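Rilow hand-held gripper kit, second revision: review after one data collection cycle

Reviewed by Ekow Agyeman
Sat 5 June

The Rilow kit is a parallel-jaw gripper with a trigger, a wide-angle camera on the body and software to turn recordings into training episodes for a policy. We used it at Hillgate to collect table-clearing and food-handling demonstrations, trained one policy per task, and ran both on a fixed arm with the same finger geometry. The review covers the tool and, as far as the two can be separated, the method it is sold for.

Hardware

The fingers are dark rectangular blocks, with a small screw hole visible near a corner of the left one. Ours came with two spare pairs and we are on the first of them. The edges scuff early. Grip on coated paper did not change much as they wore, but a scuffed corner reflects more light than a fresh one, and Cosimo Sala found that width estimation drifted when the corner highlight moved. Covering the training set with both new and worn pairs fixed most of it. I would prefer a finger material that ages less visibly.

Trigger travel is long and the return spring is too stiff for a full session. Jarrah Donnelly has large hands and had no complaint. I did, after 40 minutes. The body balances well once the cable is tied back.

Camera placement is the best part of the design. Both fingertips stay in view through the full stroke, and there is enough background at the top of the image for tracking to hold on to. Plain walls and carpet are a poor source of features, so we left furniture where it was instead of clearing the room.

Task one: rubbish

Kraft paper cups go from the table into a lined bin with a hinged lid. The difficulty is at the rim. The opening is white, the liner is translucent and white, and the folded edge of the bag hides where the bin wall is. A blue bag under the liner gives a strong colour boundary along part of the rim and down one side, and the policy learned to lean on it. 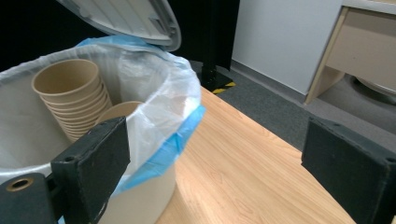
Photo: Noeline Partington

Nested cups behave differently from single ones. A stack leaning on the inner wall takes up room near the release point, and a demonstrator corrects for it without thinking, a little further over or a little higher. Those corrections are in the data but they are rare in it. When we ran the policy with the bin starting empty it completed nine of 15 trials. With a stack already inside it completed six. Adding demonstrations that started from a partly filled bin raised the second result to eight. We did not test beyond that, and I would not read the difference between eight and nine as meaning anything.

The open lid sits high in the view and caused fewer problems than expected. One run in October failed when the lid was left closed, and the arm pressed on it until the force limit tripped. The kit has no force channel, so there is nothing in the recordings from which a policy could learn to stop.

Task two: filled cups

The second task uses a white cup with a foil rim, full of chunky mixed food. Demonstrators were told to keep the cup upright and move slowly. Foil is hard on the camera. Exposure is automatic by default, and a bright highlight on the rim will darken the dark fingers further, to the point where the width estimator loses their inner edges. Locking exposure at the start of each recording is possible through the Tistness plug-in, though the setting resets when the battery is changed and there is no warning.

Motion blur is the other limit. A loose piece of food passing near the lens smears over several pixels even at modest hand speed, and our filter flagged such segments as tracking faults when the pose was sound. Lorraine Treloar rewrote the filter to check pose residuals before image sharpness, and after that far fewer good episodes were thrown out. The supplied version should do the same.

The policy completed 10 of 15 trials on this task. Three of the failures were contact between a finger and the cup during approach, with the jaws open too wide for the space beside it. 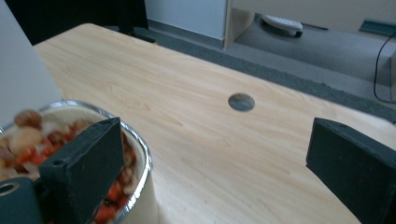

Software and yield

After filtering we kept 1,079 episodes across the two tasks. Processing runs unattended, and the logs are readable. Calibration is a printed board and a short sweep of the hand, repeated whenever a finger is changed. The manual says to repeat it daily as well. We compared both schedules and saw no difference in trajectory error.

Export to our training format took a small script. Time stamps are consistent between camera and trigger, which was not true of the first revision.

Verdict

Suitable for groups that already have an arm with matching fingers and someone willing to maintain the filters. Collection is faster than teleoperation on our bench, and new demonstrators were productive the same day. The missing force channel rules it out for lids, latches and anything pressed shut. Buy extra fingers with the first order, as Rilow ships them separately and ours were slow to arrive.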